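Home | Threads | Saved | Search | Log in

Last updated: Sunday

OK I have been going on about movie posters to anyone who stands still long enough, so I'm putting it all in one thread. Painted posters! The old illustrated kind, where an artist had to squeeze a whole movie onto one sheet of paper. I love them so much.

What got me started again was the poster fair at the Korkano, the old single-screen theater that closed for movies years ago and now does markets and weddings. Eight tables down the middle of the lobby, and the good stuff was all at the back by the popcorn counter (still smells like butter in there, I swear).

First thing I want to say is how BIG the faces are. A painted poster puts the villain up in the sky like weather. The heroes get the middle, the vehicles and the fights get tucked around their elbows, and you read it from the top down before you've seen a single word. Photo posters can do this too, but with paint the joins just melt away.

Second thing: color. A lot of these artists picked a single background color and let it do the work. Deep blue for space, mustard for westerns, that awful wonderful green for swamp monsters. You can spot the swamp monster table from the parking lot.

Third: hands. Look at the hands! Everyone is holding something up. Swords, torches, phones with the cord still on. I have a spy one where the lead is holding a telephone like he's about to throw it.

Someone asked about folds. Older posters were often mailed to theaters folded, so fold lines are normal and they don't bother me at all. I kind of like them. Rolled ones usually cost more. I bought folded and spent the difference on lunch.

My big find was a poster for a dubbed sea adventure called Plarnska, which I have never seen and can't find anywhere. There's a lighthouse, a giant eel, and a woman in a yellow raincoat looking annoyed with both of them. I paid 29 dollars and would have paid more, please don't tell the guy.

He had a catalog from an old print shop called Naqvi, 204 pages, nothing but posters, and he let me sit on an upturned crate and read it for ages. Page after page of painted skies. I took notes on the back of my parking ticket.

Framing, since I got 4 messages about it: thin black frame, white mat, done. The mat gives a busy painting some room to breathe. Keep it out of direct sun, because reds fade first and then everybody looks seasick.

And you don't need anything rare! The famous ones are famous for a reason. Star Wars is still the one I'd hand to anybody who wants to see how this kind of layout works. 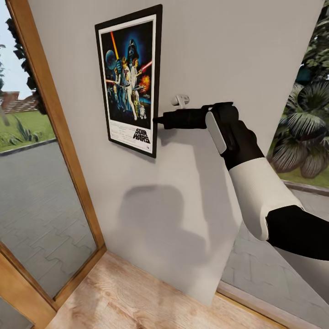

Big helmet up top, starry blue behind it, and two lightsabers glowing. Perfect.

Next fair is in September, same lobby. I'm after anything with a submarine on it. If you have the Clurkine lobby cards, the ones with the purple border, my messages are open and I will trade you two westerns and a very nice swamp.

Contact | Copyright the author | Back to top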